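Hae-won Um had put out coffee on the ninth floor of the Thiele building for almost 19 years. In October 2019 Nustus took over the serving, and her job became showing the machine's gripper where a bottle goes.

She worked the grip by hand at the round-cornered end of the afternoon, when the meetings let out. Pick up the water, set it down, start over. Bayu Yusof had asked for 50 good ones by six. 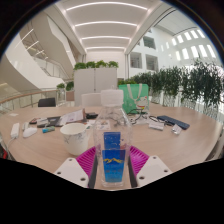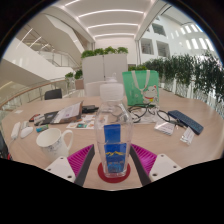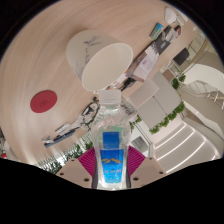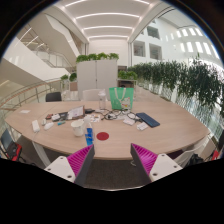 The same blue label every time. She stopped seeing it after a while.

A-yeong Ryu wanted to know whether Hae-won minded, and whether they would still need anyone once the thing had learned it.

"They need me till Friday," Hae-won said. "After that they said they'd call."

A-yeong thought they wouldn't. She had come from Birnesside, where seven people had trained the sorting arms and one had stayed to clean them.

Hae-won wrote the number on her sheet — it was short — and went back to the table.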